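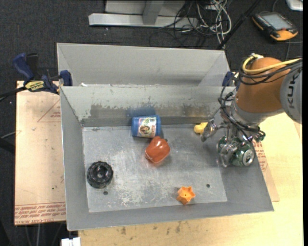
Bin picking examples: do I bin the failures or keep them?

Posted by Obaidul Kumarasinghe, Wednesday, 9.40 pm

Hi all, I'm gathering grasp examples for a learning system (my bit of a project called Jarkura) and I've got myself in a muddle. The arm reaches into a metal bin with a handful of odd things in it, a can, a shiny pepper, an orange star, a black wheel and so on, and I log every try. So far I have 3596 tries and most of them are misses. A mate says chuck the misses and train on the good ones. Is he right? Also, how often should I shuffle the things in the bin? I've been doing it every 39 tries, mostly when I get bored.

Kamrul Bepari
Please don't chuck them! I did that on my first go and the thing was wildly sure of itself, it thought every grasp was a winner. Keep the misses, mark them as misses, and if they swamp the good ones just draw more evenly from both when you train. Do write down why each one failed if you can bear it (slipped, hit the wall, closed on nothing). I only used two labels at first and had to go back through the lot, which ate a whole July. As for shuffling, 39 is too long. If a can sits by the wall for that many tries you've mostly got the same example over and over. I do it every 17 and I'd go lower if I had the patience.

Grasico
depends on your model. more objects would help

Abeysekara
Agree with Kamrul on the misses. I'd add: hold back a few objects it never sees in training, or you won't know if it has learnt grasping or just learnt your star. And split by shuffle, so tries from one layout don't end up in both training and test. That one caught me out badly.

Comments

Huravus: how do you decide it's a success? I go by whether it's still held after the lift.

Obaidul Kumarasinghe: Same, held after the lift. Keeping the misses then, thanks both. Off to redo my split.

Kamrul Bepari: Back up the raw logs first!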